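Selante em bancada de granito: quantas demãos e que intervalo?

pmarques_72
Registado: abril
Mensagens: 216

Bancada de granito claro, acabamento polido, instalada há seis anos. O teste da gota de água dá escurecimento ao fim de quatro minutos junto ao lava-loiça e nada junto à placa. Tenho um litro de Erow de base solvente. A ficha indica uma demão, o marmorista diz duas. Quem já aplicou?

granitoseco
Respondeu em 7/24/19

Duas, com 20 minutos entre elas, e remover o excesso antes de secar. Se ficar película, só sai com o próprio solvente. Limpar antes com acetona e deixar a pedra 24 horas sem água.

tecto_falso

Discordo das duas demãos em pedra polida. A absorção é baixa e a segunda fica quase toda à superfície – é daí que vêm as manchas baças. Uma demão, teste da gota no dia seguinte, e só repetir nas zonas que escurecem.

granitoseco

Depende do granito. Os de grão médio e tom bege bebem bem mais do que um preto absoluto. No meu, com uma demão, o azeite entrou ao fim de 300 segundos.

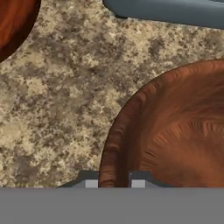 Qual é o intervalo entre a limpeza com acetona e a aplicação do selante?
O mínimo são 24 horas com a cozinha ventilada; com humidade alta, convém passar para 48.

tecto_falso

O azeite não é comparável com água. Um selante hidrófugo simples não trava óleos. É preciso um hidro-oleófugo, e o Wemberg que muita gente compra por ser barato é só hidrófugo. Leiam o rótulo.

lmc_obras

Usei o Wemberg em duas cozinhas e não tive nódoas. Pano de microfibra, 100 ml por metro quadrado, sem rolo.

tecto_falso

Sem nódoas em quanto tempo? Com que uso? Sem isso não dá para concluir nada.

lmc_obras

Três anos, família de cinco pessoas. Serve?

pmarques_72

Fiz o teste com azeite num canto escondido. Escureceu. Vou aplicar uma demão na bancada toda e uma segunda só junto ao lava-loiça. Tenho 500 ml de acetona, deve chegar. Alguém sabe se o Erow amarelece em pedra clara?

granitoseco

No meu não amareleceu. Testa primeiro no mesmo canto.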